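Sunville students teach robot to tidy up, slowly

Home > News > Local

A student robotics club in Sunville has spent most of the year teaching a two-armed robot to clear a table, a job its members admit they could have done themselves before the kettle boiled.

The project, called Plurnura, is the work of the after-hours club at Atholm College. It was entered in July for the Horgan Trophy, a regional contest for school and college teams whose rules fit on one side of paper and whose arguments do not. This year's task was housework. Teams had to build or program a machine that could pick up ordinary household things and put them where a reasonable person would want them, the reasonable person being a judge with a clipboard.

Atholm came fourth, and the club is pleased with fourth. Last year's entry, a machine for watering pot plants, was withdrawn on health and safety grounds and is still spoken of in the college office.

The arms were bought second-hand with a grant of 1780 pounds from the contest organisers and whatever was left over from a sponsored walk. They arrived without a manual. Students spent the autumn term finding out which way was up, and the spring term finding out that the left arm and the right arm had different opinions on the matter. By Easter the two had been brought into line, and the club could move on to the cloth.

Cloth is the hard part. A bottle stays the shape of a bottle. A cloth is a different object each time you put it down, and it has no handle, no front and no particular wish to help. Pick it up by a corner and the rest follows in its own time. The students have tried tea towels, dusters, napkins and a football sock, and have arrived at the view that a plain square in a loud colour is the kindest thing to begin on. Patterned ones come later in the programme, along with fitted sheets, which the club's notice board lists under "never".

The training itself is not glamorous. A student guides the arms through a job by hand controls, the computer keeps a record, and then the whole thing is done again with everything moved a little to one side. The club set itself a target of 1000 runs before the contest and managed 600, which it puts down to exams, a broken plug and the hall being needed for a production of Oliver!

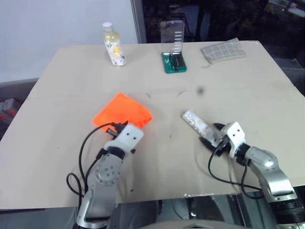
Each run takes a couple of minutes if it goes well. The log book, kept in several kinds of handwriting, suggests how often that is. Run 221 has an entry to itself, which reads "folded it!!!" and is underlined so firmly that the pen went through to the next page. Run 222 reads "did not fold it".

Other entries are more technical. A good many deal with how hard the grippers should squeeze, a matter on which the club changed its mind through most of the spring. Too little and a thing slides out on the way up. Too much and you learn what was inside it. One entry from March says only "toothpaste" and gives the time, which was ten past four.

The students take turns at the controls, and they say you can tell who was driving from the way the arms move. Some swoop. Some creep up on an object as though it might bolt. The computer learns from all of them and so has picked up everybody's habits at once, including a small pause before it closes its fingers that the club thinks it got from a first-year who is nervous of breaking things. There was talk of removing the pause. It was left in, and the drop rate went down.

On contest day the robot was given a table it had never met and ten minutes to deal with it. It put away a sponge, a wooden spoon and a plastic cup without fuss. It then turned to a napkin and folded it in half, which drew applause, and in half again, which drew more, and then unfolded it. The rules make no mention of unfolding. After a short discussion the judges awarded the points for the first fold and took no view on the rest.

The winning team's machine cleared its table in under four minutes by a method that involved a good deal of sweeping sideways. Atholm's students were generous about this in public. The club's own report on the day, pinned up beside the kiln in the art room for want of space elsewhere, gives the winning method a paragraph and uses the word "tray" five times.

Fourth place brings a certificate and a voucher for an electronics supplier. The voucher has gone on cable ties. The certificate was to be framed, but the frame has been borrowed by the geography department.

The college says the project will carry on in September, when the club hopes to use both arms on one job at the same time. At present they mostly work in turns, one holding still while the other gets on with it, an arrangement several parents at the open evening said they recognised. Working together is harder than it sounds, as each arm has to know where the other one is, and the early attempts have had something of two people meeting in a narrow corridor.

There are plans for a shelf too. Putting things on a table is forgiving, since the table goes on for some way in every direction. A shelf has an edge, and beyond the edge is the floor. The club has asked for donations of crockery that nobody is fond of, and the response from Sunville households has been described as overwhelming. Anyone with more is asked to hold on to it until the stock room has been sorted out, a task for which the robot has not been put forward.

New members are welcome and need no experience of programming. Patience is mentioned twice on the sign-up sheet. The club meets after lessons in the design block, finishing at half past five, and anyone at the college may join in any year. Younger pupils from nearby schools can come along to watch and, if the arms are behaving, to have a go at the controls. Biscuits are provided and are kept well out of reach of the equipment, following an incident in February.

The Horgan Trophy returns next summer. The organisers have yet to announce the task, although they have let it be known that the new rules will run to a second page, and that part of it will concern trays.

Filed under: Education, Clubs and Societies, Sunville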